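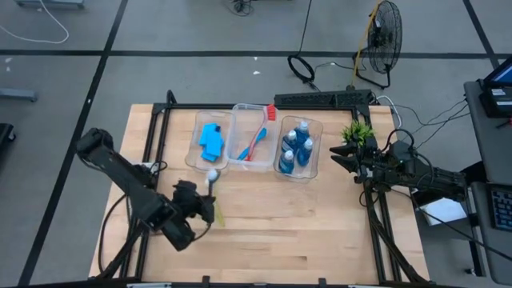 Project Diary
Posted by Carleen Ashby – Thursday, late afternoon

The sorting task entered its second week of demonstrations today. Recording began after the morning check of both arms, and the Cosgrove station was in service until the afternoon review. The instruction remains as agreed in May: each item is to be picked up from the table and placed in the bin assigned to its kind, with sponges, brushes and dish soap kept apart.

The operators worked by remote control throughout. Hand guiding was set aside last month, as the operator's own arms too often blocked the view of the bins. It will be kept for the Ridach station, where the motions are shorter.

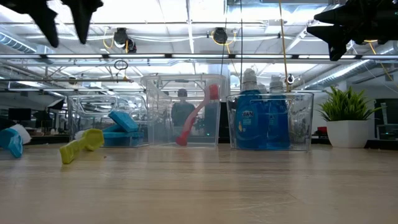
Sorting task, Cosgrove station: bins at the back of the table, dish soap at right.

A total of 32 demonstrations were recorded before the midday break, of which 2 were rejected at review. In both, the operator released the item above the rim and corrected the error with the other arm. The written procedure does not allow this, and I have asked that the wording be made plainer. The running total for the task now stands at 406 accepted demonstrations.

Long-handled items continue to require the most patience. New operators tend to grip them at the middle, and the handle then meets the wall of the bin on the way down. Hendero has suggested a grip closer to one end – I have approved a short trial of this. 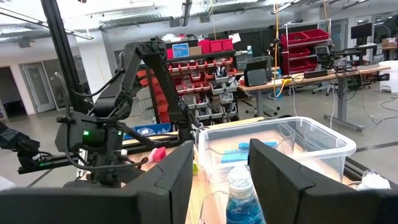
The Lokis control software was restarted once, following a delay in the response of the left arm. The affected demonstration was discarded and the operator repeated it after the restart. I have entered the fault in the station log and requested a reply before the next session.

Tomorrow the starting positions of the items will be changed between demonstrations according to the printed schedule.

We use cookies to improve your visit to this site. By continuing to browse, you accept our cookie policy.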